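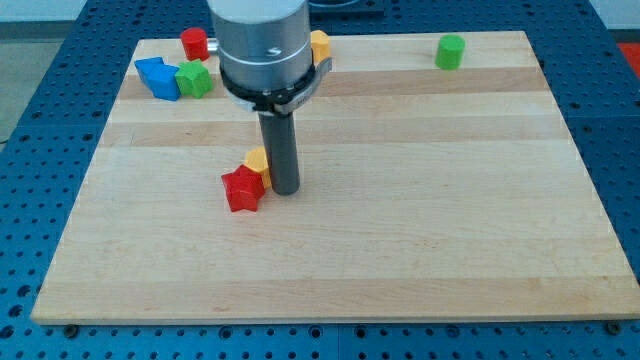
棒で積み木を押すだけの作業台。赤い星と黄色い六角がロッドのすぐそばにいます

昨日ここで保護停止を連発させたので、忘れないうちに書いておきます。同じことで悩んでる人いたら参考にしてください〜

まず症状。押し始めて2秒くらいは普通なのに、急にガクッと止まって保護停止。復帰させて再実行、また停止。午前中ずっとこれでした(つらい)

最初は押し込みの力が強すぎるのかと思って、速度を毎秒200ミリから半分に落としてみたんです。でも止まる。さらに落としても止まる。むしろ遅いほうが早く止まる気がして、もう意味がわからない!

ログを見たら、横方向じゃなくて下向きの力が跳ねてました。つまり積み木じゃなくて板に当たってる。ロッドの先が木の板をこすってたんですね

でも高さの設定は先週から触ってないんですよ。板も動かしてない。じゃあ何だと思ってクランプのカラーを手で回してみたら……回るんです、これが。ネジがゆるんでロッドが少しずつ下にずれてました。血の気が引いた

写真のロッド上側についてる黒い輪っかがそのカラーです。見た目では全然わからないので、手で触って確かめるしかない

制御ソフトはうちで「Bemow」と呼んでる自作のやつで、ロッドの長さは固定値で持ってます。数ミリ出ても本人は気づかない。そりゃ板に刺さりに行くわ

怖かったのは、一回だけ停止が遅れて板ごと押しかけたこと。非常停止に手を置いてたので済んだけど、あのときスマホ見てたらと思うとぞっとします。動かしてる間はボタンから手を離さない、本当に

やった対策メモ
・カラーを締め直して、ロッドに合いマークを一本
・下向きの力が10ニュートンを超えたら即停止
・朝イチに板の四隅で高さを測る

四隅を測ってみたら、右奥だけちょっと高いのも見つかりました。木だし反るよね。梅雨どきはもっと動きそうなので、測る点はそのうち増やすつもり

締め直したあと、32回続けて押して停止ゼロ!やっと昼ごはん食べました(もう夕方の4時だったけど)

次はゆるみ止めを塗るかどうかで迷ってます。ロッドはたまに交換するから、固まりすぎるのも困るんですよね。おすすめあったらリプください🙏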